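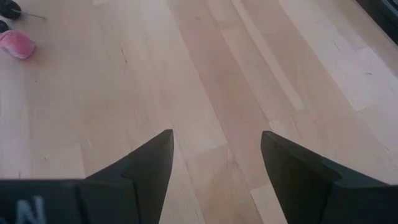
*Narrow planks in pale blond and light tan, laid in parallel strips.*

# About Gurnon Floors

Gurnon Floors supplies, installs and maintains wooden floors for homes, schools and public buildings in Wuvgate and the surrounding towns. The company operates from a showroom and workshop on Nicholas Street, with a separate timber store at Bunlow. It has been in business for 18 years and remains independently owned.

## Our Work

The greater part of our work is in light-colored wooden flooring with narrow boards. Customers often choose it for hallways and living rooms that receive limited daylight. It is also well suited to rooms used for several purposes during the day, where furniture is moved often and the floor is seen from every side.

Wood varies from one plank to the next, and a finished floor will show that variation. Pale, almost cream-colored boards may lie beside others of a warmer tan. Before installation, our fitters open several packs at once and set the planks out dry across the room, so that the lighter and darker pieces can be distributed to the customer's liking. Some customers prefer an even appearance. Others ask for a more marked contrast, and a few have asked for a single darker strip to be placed where it will lead the eye toward a window or doorway. Changes at this stage are made without charge.

The direction of the planks is agreed in writing before any work begins. In most rooms we recommend that boards run toward the main source of light. Where a floor continues from one room into the next, we recommend a single direction throughout and will note on the drawing any threshold at which this cannot be done.

## Timber and Storage

All boards are delivered first to the Bunlow store, which provides 3,000 square feet of covered space. They are then moved to the customer's address and left in the room, unopened and flat, until they have adjusted to the conditions of the building. The length of this period depends on the product and the season. Orders placed in October or later may need longer, particularly where the heating has only recently been turned on.

We keep a small quantity of boards from each completed order for future repairs. These are labeled with the job number and the room. Customers who have moved into a property with a Gurnon floor are welcome to ask whether matching boards are still held.

## Care and Maintenance

Our maintenance department is led by Seren Watkins, who joined the company as an apprentice fitter. The department carries out inspections, board replacement, sanding and refinishing, and currently looks after 80 floors under annual agreement. It also accepts work on floors installed by other firms, following a site visit.

Each customer receives a care sheet at handover. For everyday cleaning we advise a soft broom or a vacuum cleaner with a hard-floor head, followed when necessary by a well-wrung mop. Steam cleaners should not be used. Felt pads should be fitted to chairs and tables and replaced when worn, and grit should be swept up promptly near outside doors.

## Schools and Public Buildings

Floors in schools and halls are usually installed during vacation periods. The largest single area we have completed to date is 1,855 square feet, laid for a community hall in Wuvgate. For projects of this kind we provide a written schedule, a named site contact and a plan showing which areas must be kept clear on each day of the work.

## Visiting the Showroom

Sample panels may be viewed at the Nicholas Street showroom, and most can be borrowed so that the color may be judged at home. Visitors are asked to bring room measurements and, where possible, a sketch showing doors, windows and fixed furniture. Site visits within the Wuvgate area are arranged through the showroom desk, with the earliest appointment at 8:30 a.m.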